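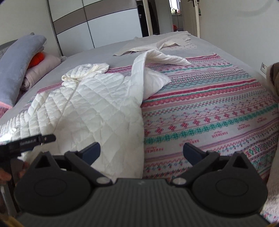
Speaker notes: Caring for quilted and padded clothing
Talk for the Kermani Sewing Circle
Speaker: Jessie Morrison

Start with a show of hands. Who has washed a padded coat at home, and who has ruined one? Wait for the stories, but keep it to 3 minutes.

Slide 1. Why padding goes lumpy
The fill shifts when it is wet and heavy. Stitching holds it in pockets. Wide pockets give it more room to move. Pass the two sample squares around, small diamonds first.

Slide 2. Before washing
Read the care label. Empty the pockets, close zippers and snaps, turn the coat inside out. Treat collar and cuffs with a little liquid soap and a soft brush. Mend open seams now, by hand, with short stitches.

Slide 3. Washing
Cool water, 30 degrees Celsius if the dial shows it. Half the usual soap. Extra rinse. No fabric softener on down. Mention Noman Rizvi's trick of pressing the water out between two towels. Do not wring.

Slide 4. Drying
Low heat with clean tennis balls, or flat on a rack. Turn it every couple of hours and break up clumps with your fingers. Thick coats can take nearly 7 hours in the dryer. Check the armpits and hem last.

Slide 5. Storage
Hang on a wide hanger or fold loosely. No vacuum bags for down. Cotton sack if the closet is dusty.

Questions. Someone asked about leather trim in November and I had no good answer. Send those to a cleaner.

Handout is on the table by the door. Sign-up sheet for the zipper class goes around during questions.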